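Posted in August by the Vivwood projects desk

Call for participants: tidying and table-setting sessions, Vetcombe

Do you like a well-wiped bench and a cloth folded just so? We'd love to have you! Vivwood is looking for 30 people to join our household tidying sessions at the Trasholm rooms in Vetcombe, starting in August. You'll be putting mugs back where they belong, folding cloths, clearing tables, moving flowers from one spot to another and organising shelves — ordinary jobs, done at your own pace, with good company in the room.

Sessions run for 3 hours and we ask everyone to come to five of them. You'll receive $100 per session, plus morning tea (the Manalastas bakery downstairs does a ripper cheese scone). No experience needed. You should be over 18, comfortable on your feet and happy to do the same small job several times over. Wear flat shoes and a short-sleeved top.

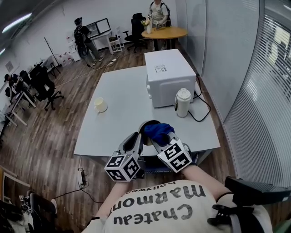
Do I need to bring my own cloths or kitchen things?
Everything is supplied, so just bring a water bottle and yourself.

To put your name down, ring the Vivwood desk before 5 pm or drop in to Trasholm and fill out a form at the counter.

© Vivwood, Vetcombe | Contact us | Back to top
We use cookies to remember your preferences. Accept | Manage settings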